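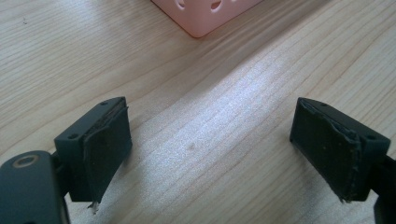

À quoi sert une pince tenue à la main dans l'apprentissage d'un robot ?

Elle enregistre le geste d'un opérateur humain avec la même géométrie de préhension que celle du robot, de sorte que les trajectoires peuvent servir à l'entraînement sans passer par une téléopération.

Le laboratoire de manipulation de Bomport a ouvert ses portes en mars à des industriels du textile et de la blanchisserie. La matinée, commencée à 9 h 30, portait sur un seul sujet : la saisie d'articles souples par des pinces à deux doigts parallèles. Le programme baptisé Kerkura, conduit avec l'atelier de mécanique d'Alby, en est à sa deuxième année.

Soledad Manzano, responsable du programme, a d'abord rappelé le périmètre des travaux. Kerkura ne traite ni le pliage fin ni le repassage. Il se limite au vidage d'un bac de linge en vrac, au transfert pièce par pièce et à la remise en bac. Ces trois opérations sont encore manuelles dans la plupart des petites unités, où le volume traité ne justifie pas une ligne dédiée.

La difficulté tient à la matière. Un vêtement n'a pas de forme stable, ses bords se superposent à ceux des pièces voisines et le point de prise change à chaque saisie. Les méthodes fondées sur un modèle géométrique de l'objet donnent de bons résultats sur des pièces rigides, mais se transposent mal au tissu. L'équipe a donc retenu l'apprentissage par imitation : un opérateur exécute la tâche avec une pince dans chaque main, les mouvements et les images sont enregistrés, puis un modèle est entraîné sur ces séquences.

La démonstration a été faite au poste de travail par Yeison Londoño, technicien d'acquisition. La séquence de base comprend l'approche au-dessus du bac, la descente des doigts jusqu'au contact, la fermeture, le retrait vertical et la dépose. La main qui ne saisit pas reste à hauteur de table, disponible pour retenir une pièce entraînée avec la première. Le corpus présenté compte 183 séquences validées, dont 64 à deux mains. Les autres ont été réalisées avec une seule pince active.
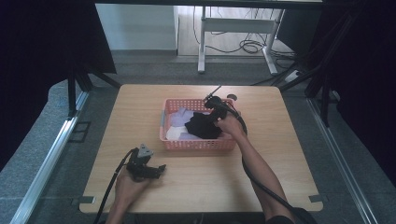
Saisie d'une pièce noire dans le bac, la seconde pince tenue ouverte au-dessus de la table.

Interrogé sur les critères de validation, Yeison Londoño a précisé qu'une séquence est écartée dès qu'une pièce échappe à la pince avant la dépose ou que l'opérateur corrige sa prise plus d'une fois. Les reprises simples sont conservées. Elles fournissent au modèle des exemples de récupération, utiles lorsque la première fermeture ne retient qu'un pli superficiel.

Edin Dervishi, de l'atelier d'Alby, a présenté la partie mécanique. Les doigts de la pince portative et ceux de la pince robotisée sont tirés des mêmes plans, avec la même ouverture maximale et le même entraxe de fixation. Les garnitures de contact sont considérées comme des consommables. Leur état modifie l'adhérence sur les tissus lisses, et un écart d'usure entre la pince d'acquisition et celle du robot se retrouve dans les résultats. Le protocole prévoit désormais un contrôle visuel des garnitures toutes les 200 prises et un relevé de l'effort de glissement sur une bande de coton de référence.

Plusieurs visiteurs ont demandé si un préhenseur à aspiration ou à aiguilles ne conviendrait pas mieux. Selon Edin Dervishi, ces solutions sont performantes sur des tissus plans et présentés à l'unité, par exemple en coupe ou en confection. En bac, sur des pièces froissées, les essais réalisés à Alby ont donné trop de prises multiples pour l'aspiration, et les aiguilles ont été exclues pour les mailles fines.

La question de l'éclairage a occupé une partie de la discussion. Zdzisław Zieliński, chargé de la perception, a indiqué que les séquences sont acquises sous des conditions lumineuses variées. Un modèle entraîné sous un éclairage unique perd en fiabilité dès que la lumière change, en particulier sur les textiles noirs, dont les plis ressortent peu. Le traitement des articles sombres reste le point faible du système. Un complément d'acquisition leur est consacré.

Saturnino Calvo, qui exploite une blanchisserie à Campos, a évoqué les contraintes de cadence. Son unité traite des lots courts, avec des changements fréquents de type d'article. Il attend d'un tel équipement qu'il fonctionne sans réglage entre deux lots, même à une vitesse inférieure à celle d'un opérateur. Soledad Manzano a répondu que la cadence n'était pas l'objectif de la phase en cours et qu'aucun chiffre ne serait communiqué avant les essais sur site.

Ces essais sont prévus à Campos à l'automne, sur un poste installé en parallèle de la ligne existante. Ils porteront d'abord sur des serviettes et des tee-shirts, puis sur des lots mélangés. Le protocole d'acquisition et les plans des doigts seront remis aux participants qui en ont fait la demande. Une seconde visite, consacrée à l'entraînement des modèles et à leur évaluation sur le robot, sera proposée à Bomport après les essais. Les inscriptions se font auprès du secrétariat du laboratoire.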